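5. Teaching the two-arm workspace in Stasasus

You have come a long way already! If you followed Section 4, both arms are talking to the controller and you have a green status bar at the top of the Stasasus window. In this section we set the joint limits, line up the two arms with each other, and tell the planner where the table and walls are, so that it doesn't try to route an elbow through them. Set aside an hour or so the first time, and please don't rush the keep-out zones. They are the part people most often come back to redo.

Before you start

You will need the Stasasus planner running (the version on the Wonia setup drive is fine), both arms bolted to the rail, and the emergency stop where your free hand can reach it. If a colleague can sit at the keyboard while you stand at the table, so much the better.

CAUTION: Keep your head and hands outside the enclosure whenever the status bar is amber. Amber means the motors are holding and the planner may send a move at any time.

5.1 Set the joint limits

1. Open Setup, then Arms, then Limits. You will see one tab for the left arm and one for the right. Each arm has 6 joints, listed from the base up.

2. Click Load Defaults on the left tab, then do the same on the right. The two sets look alike, but the signs on the base joint are flipped, so please don't copy the numbers from one tab to the other - it is very tempting and it will send an arm the wrong way.

3. Set Speed Cap to 60 percent on both tabs. You can raise it once everything in this section has passed.

4. Click Save to Arm. Wait for the check mark on both tabs before you move on.

Note: If a check mark never shows up, close the window, open it again and repeat step 4. The first save after a firmware update sometimes gets lost, and a second try clears it.

5.2 Line up the two arms

The planner needs to know where the right base sits compared with the left one. You could measure this with a ruler, and plenty of us have, but the touch routine gives a better answer and it is rather pleasant to do.

1. Put both arms in Free Drive. They will feel light in your hands. Support each wrist as you click the button, as the arm may sag a little.

2. Guide the two grippers toward each other over the middle of the table until the tips of the jaws just touch. Click Record Point.

3. Do this again at different heights and different distances from the rail, until the progress ring is full. Spread your points out. A cluster of points in one comfortable spot will fill the ring but give you a poor fit.

4. Click Solve. Stasasus shows the leftover error in millimeters. Anything under 2 is good, and you can click Accept.

5. If the error is higher, sort the list by Residual, delete the worst point, and record a fresh one in its place. (Estrella Tlapale, who wrote the solver, tells me one bad touch is nearly always to blame.)

5.3 Draw the keep-out zones

1. Open Scene, then Zones, and choose Add Plane for the table. Touch one gripper gently to the surface near each corner and click Record Point each time.

2. Add a plane for each wall the same way. Don't forget any crossbars or slanted braces in your enclosure. Use Add Bar for those, recording one point at each end.

3. For the things that stay on the table, use Add Box. Make the box a little bigger than the object, and include anything that sticks out of the top.

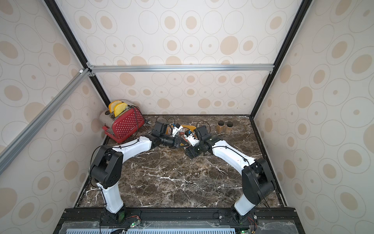
4. Loose cables deserve a zone of their own, and so does anything electronic sitting beside an arm base. The planner treats whatever you haven't drawn as free air, and it will happily sweep an elbow straight through it.

5. Click Check Zones. Any zone that overlaps the arms in their current pose turns red. Drag its edge back until the color clears, then save the scene under a name you will recognize in July when you have forgotten all of this.

5.4 Run the rehearsal

1. Clear your hands from the workspace and click Rehearse. The arms move through a slow set of test poses, one arm at a time and then both together.

2. Watch the cables more than the grippers. If one pulls tight at any pose, click Pause, give it more slack, and start again from step 1.

3. When the log reads "Rehearsal complete," go back to Limits and raise the Speed Cap if you wish. Teodoro Bermúdez on our support desk keeps his at 88 percent for everyday work.

Note: Moving a base along the rail, even slightly, means repeating 5.2 and 5.3. Changing only what is on the table means repeating 5.3 from step 3, followed by the rehearsal.

Continue to Section 6, Recording your first task.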